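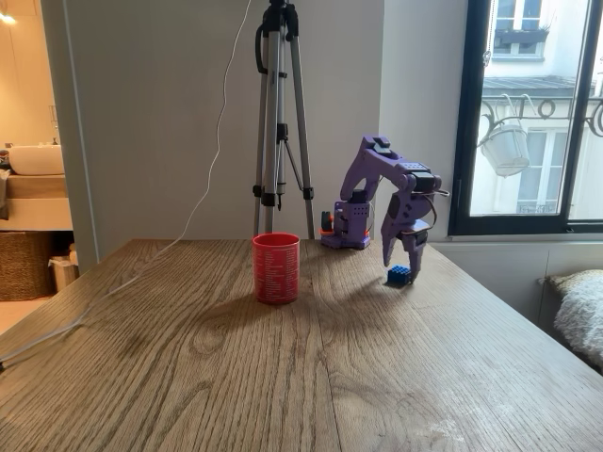 Fig. 7. Gripper down at the pick spot, with the brick under the fingertips and the cup off to the side.

Section 7. When the arm drops or sags on the way down

This is the section I wish I'd had in July, when my Usska started going limp halfway through a pick. It would reach over, start down toward the brick, and then the forearm would just give up and land on the table with a clack. No error on the screen, no beep, nothing. I spent a week blaming my own code (it wasn't my code!) before Mercy Kirui wrote back and told me to look at the elbow.

So if your arm drops, sags, shivers near the bottom of the move, or comes up a little short of where you sent it, start at step 1 and go in order. Most people are done by step 6.

CAUTION: When the arm loses holding torque it comes down all at once. The fingers are pointed and they will find your knuckles. Never reach under the gripper to move the brick while the power is on. I did, and I had a nice purple bruise to match the plastic.

CAUTION: Cut power at the wall adapter. The stop button in the software only pauses the move. The servos stay live and can jump when they get a new position.

What you need

The small screwdriver from the kit, a zip tie or two, your brick, a cup or something else of that height, and the Flidach control window open on your computer.

Check the elbow first

1. Put one hand under the forearm, then cut the power. Let the arm down gently until the fingertips rest on the table.

2. Find the loop of cable at the elbow. It should be a loose, lazy loop that never goes tight. Bend the elbow by hand through its whole range, slowly, and watch the loop the entire time.

3. If the cable pulls straight at any point, feed a bit more slack up from the base and tie it off again. Don't cinch the zip tie hard. You want the cable to slide a little.

4. Push each servo plug in until you feel it seat. Mine looked perfectly fine and was out by maybe the thickness of a fingernail. Every time the elbow bent past a certain point the cable tugged on it, the servo lost signal, and down she went.

5. Snug up the horn screw on the elbow servo. Snug, please! Wenceslao Rosales cracked his bracket by leaning on it, and a new one is a five-hour print.

6. Power back on with your hand clear and run the Hold test from the Flidach window. The arm should lift to the hover position and stay there for 36 seconds. If it does, skip ahead to "Try a slow pick."

Note: A little hum during the Hold test is fine. A buzz that gets louder is a servo fighting something. Cut the power and go back to step 2.

If it still sags

7. Let the arm sit unpowered for 29 minutes, then run the Hold test again. If it passes now and fails later in the day, you've got a servo getting too warm. Shorten your sessions and park the arm between runs.

8. Open the Joints tab and read the elbow value while the arm is holding. On my build a healthy elbow sits at 529. Yours will be a bit different, so write down your own number when everything is working and use that one. What you care about is drift. If the value slides while the arm is supposed to be still, the servo is on its way out.

9. Swap the elbow servo with the spare. Section 9 covers the swap, and you'll have to redo the zero position afterward.

Note: I was sure my power supply was the problem and bought a fancy one from Bristbridge. It's a lovely power supply. The arm still dropped. Do the cable check before you spend money.

Try a slow pick

10. Set the brick flat on the table, studs up, on your taught pick spot. Set the cup to one side, well out of the forearm's path. You'll use it later for the avoid test in Section 8, so there's no need to put it away.

11. Turn the speed down to 5 percent. Yes, it's painfully slow. You want time to get to the plug.

12. Send the gripper down and stop it just above the brick, before the fingers close. Look at it from the side, at table height. The tips should be hovering close around the brick without leaning on it or on the table.

13. Wait there for a slow count of ten. If the tips sink, cut the power and go to step 7.

14. Close, lift, put the brick back down, and open. Do that over and over until you're bored, then bring the speed up a little at a time.

CAUTION: Keep loose cords out of the arm's reach, including ones that belong to something else entirely. A cord snagged on the forearm feels exactly like a weak servo to the software, and the arm will pull harder.

If you've been through all of it and the arm still drops, unplug it and leave it unplugged. Write to Mykhailiuk support with your elbow value, how long the Hold test lasted, and whether it fails on the way down, the way up, or both. They'll ask for those first anyway.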